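Cómo cortar poliestireno expandido con hilo caliente

Autora: Jonalyn Pangilinan
Última revisión: 14 jun 2021

El procedimiento sirve para obtener bloques y placas de EPS con caras planas a partir de planchas comerciales. Se supone una mesa de corte con arco vertical, hilo de nicromo y fuente regulable.

1. Preparación del material

Marque la plancha con rotulador de base agua. Los disolventes de los rotuladores permanentes atacan el EPS. Deje un margen de 2 mm por cara para el repaso final. Los bloques se guardan tumbados, en cajas de plástico rígido, sin peso encima.
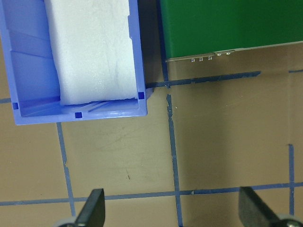
2. Ajuste del hilo

Tense el hilo en frío hasta que no se aprecie flecha en el centro. Conecte la fuente y vuelva a tensar: el nicromo se dilata al calentarse. El hilo no debe ponerse rojo. Si desprende humo visible, baje la tensión eléctrica. En el arco Hiltberg que usamos en el taller, el tramo útil mide 115 cm y conviene cambiar el hilo cada 100 cortes largos.

3. Protección de la mesa

Cubra el tablero con papel kraft, bien estirado, y fíjelo con cinta. El papel recoge las perlas sueltas y permite dibujar referencias. Una cuadrícula de cinta de color resulta más fácil de seguir que el lápiz cuando hay que repetir posiciones. 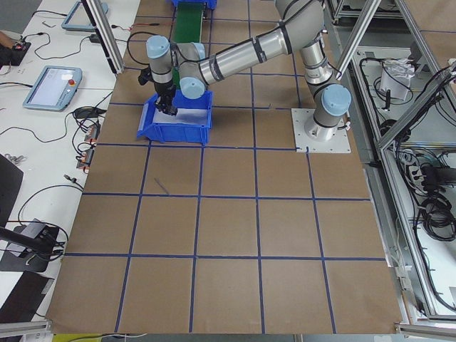 Cambie el papel cuando se ondule, ya que un tablero irregular se traslada a la escuadra de la pieza. Compruebe el ángulo entre hilo y mesa antes de cada serie.

4. Corte

Avance a velocidad constante y sin empujar. Si el hilo se curva hacia atrás, reduzca el avance. Una parada a mitad del corte deja un surco que obliga a repasar la cara entera. Trabaje con extracción o con ventilación cruzada.

5. Acabado

Lije con grano fino sobre taco plano. Para encolar, adhesivo sin disolvente en capa delgada. La tabla de avances según densidad es de Teodoro Cabanatuan y se actualizó en abril.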